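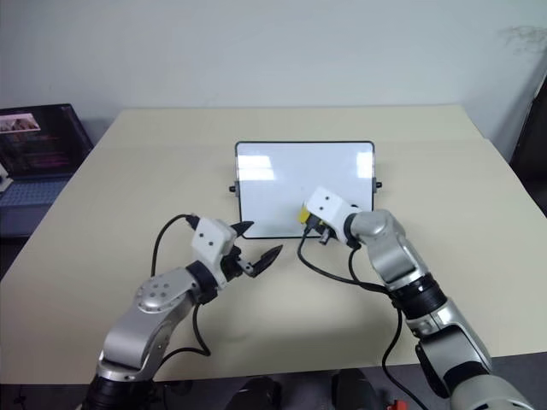
Collecting demonstrations for a policy that learns by imitation is mostly a matter of deciding what counts as one example. In this unit an example, or episode, is one attempt at one task, recorded from the first commanded motion to the last. The two-arm whiteboard task is used throughout. One gripper holds something yellow in front of the lower part of the board while the other stands open beside it, and the board is still blank. A state like this one is easy to label. The labels become harder once contact is made, and most of the disputes in last year's set concerned contact.

June 2019
Notes by Sioned Vaughan, revised with Vasilică Stoica

Courses > Robot Learning > Unit 4 > Gathering Demonstrations

Overview Schedule Notes Assignments Staff

4.1 What is recorded

Each episode stores joint positions for both arms, gripper opening, the operator's commands, and the camera stream. All of these must share one clock. In the Drestine set the commands were stamped on a second machine, and the offset drifted during long sessions. Of 398 episodes, 340 could be realigned. The others were dropped from training but kept on disk.

Commands and measured positions are not interchangeable. When a gripper presses on a surface, the command may lie behind the surface while the measured position stops at it. The difference carries information on force – store both.

4.2 Variation

A set in which the board never moves teaches the policy where the board was. Between episodes, change the position of the board, its angle to the arms, and the starting pose of each arm. Change one of these at a time for the first 100 episodes, then all of them together. Reflections on a glossy board shift with its angle and should be left in the data. Do not mask them.

Operators differ as well. Veronica Dobre's episodes are short and direct, Angharad Lougher's contain pauses before each grasp. A policy trained on both without an operator label tended to stop halfway to the board. Record the operator.

4.3 Failed attempts

Keep them, with a label. A missed grasp followed by a second try is one episode, labeled "recovered". A missed grasp after which the operator stops is labeled "failed" and is excluded from plain imitation. Do not trim the miss out of a recovered episode, as the correction is the part the policy most needs.

4.4 Size of the set

The assignment asks for 100 episodes per group. The pooled class set should reach 1,000 by July, stored on Sunis under the group name. Hold out whole sessions for testing, never single episodes drawn at random, or lighting and board placement will leak across the split.

Reading for next time: section 2 of the Fultonlow notes, on action chunks. Questions on file format go to Tincuța Rusu.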